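McKinnon Oval, pre-match ground and clubrooms check
Home games, senior and reserve grades. Fill in before the gates open. Comments stay on the sheet until fixed.

1. Goal post padding, both ends: PASS
Comment: Southern end padding re-laced. It now faces the players, which is the recommended direction.

2. Playing surface, holes and sprinkler heads: PASS WITH COMMENT
Comment: 34 sprinkler heads checked, 2 sitting proud on the outer wing. Tapped down and capped. The soft patch at center half-forward is still soft, as it has been under four coaches.

3. Boundary fence, loose pickets and signs: FAIL
Comment: The Tresar sign is hanging by one bolt. Either tighten it or take it down before a winger does.

4. Interchange bench: PASS
Comment: Seats seven. Do not test this with ruckmen.

5. Stretcher and first aid kit: PASS WITH COMMENT
Comment: Stretcher straps good. Kit has plenty of triangular bandages and one strip of sports tape, nearly all core.
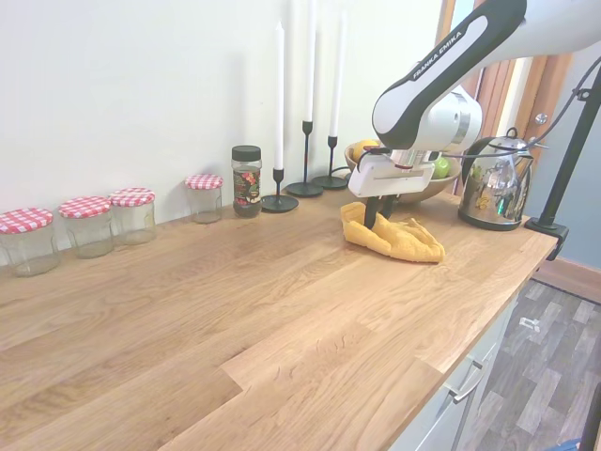

McKINNON, June

Second half of the sheet, clubrooms and lights.

6. Changeroom floors: PASS
Comment: Non-slip mats down in both rooms. Visitors' mat is the older one. Draw your own conclusions.

7. Exits clear: FAIL
Comment: Tackle bags stacked against the side door again. Moved. They will be back by Monday.

8. Light towers: PASS WITH COMMENT
Comment: Reading of 107 lux at the center circle, fine for training. Guvstead end takes about 45 minutes to come up fully, so switch on early.

9. Siren: PASS
Comment: Heard in the parking lot, and possibly in Guvstead.

Recheck items 3 and 7 before the reserves run out.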